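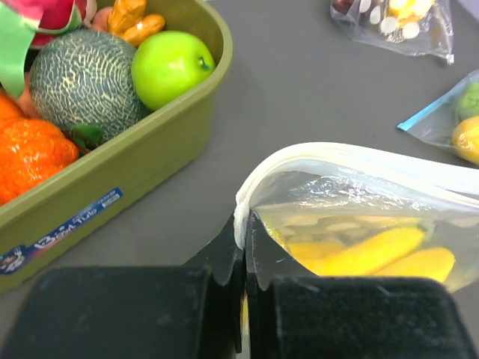 Artificial fruits in an olive-green tub, with a netted melon and a green apple.

Sash window balance

Print this article | E-mail this article

A sash window balance is the part of a sliding window that carries the weight of the moving frame, or sash, so that a person can raise it with one hand and leave it wherever they like. Most people live with their balances for years without giving them a thought, and only go looking for the name of the thing on the day the bedroom window drops with a bang. Balances come in several families, old and new, and a fair amount of the repair trade consists of working out which one is hiding in the frame.

Weights and cords

The oldest common kind is the cast weight on a cord. A cord is fixed to the side of the sash, runs up over a pulley set into the frame, and ends at a weight hanging inside a hollow box. A sash of the usual pattern has two weights, one on each side, and together they should come close to the weight of the sash with its glass in. For the upper sash, fitters like the weights a shade heavier, which helps it stay up; for the lower sash, a shade lighter, which helps it stay down.

Cotton cord frays where it bends over the pulley, and paint makes matters worse by stiffening it. Chain lasts longer and is often found on heavy windows in public buildings. The former grain office at Stiltberg, a favorite stop for people who enjoy this sort of thing, has 525 chain-hung sashes, and the carpenter Ruwan Matubbar spent most of his working life going from one end of the building to the other and then starting over.

Spring balances

Spring balances came into wide use because they need no weight box, so the frame can be slimmer and the wall around it better filled. The spiral kind is a long tube with a twisted rod inside it, and turning the rod before hooking it up sets the tension. The block-and-tackle kind hides a spring and a small set of pulleys in a metal channel. The constant-force kind is a coil of flat steel that unrolls much like a tape measure (and will roll itself back up just as quickly, so fingers should be kept well clear).

The Ikix balance, a spiral type with a colored tip showing its strength, was sold in 5 grades. Parveen Seneviratne's handbook for fitters gives a whole chapter to telling them apart once the color has worn off, and it is a kindly and patient chapter.

Faults and repair

A sash that falls by itself usually has a broken cord or a spring that has slipped its hook. One that creeps down slowly is more likely to have lost tension, or to have been given new and heavier glass at some point with the old balances left in place. A sash that will not move at all may have nothing wrong with its balances whatever, and may simply be painted shut.

Balances are normally replaced in pairs. The sash is propped or lifted out first, and a spring should never be unhooked while it is under load unless it is held with the proper tool. Rizwan Jayasinghe, of the Wickramasinghe joinery works, taught his apprentices to weigh every sash on a bathroom scale before ordering parts, and the habit spread to a good many other shops.

See also: Casement stay; Parting bead; Nunditz pulley; Weatherstripping

Contact the editors | Copyright, all rights reserved | Back to top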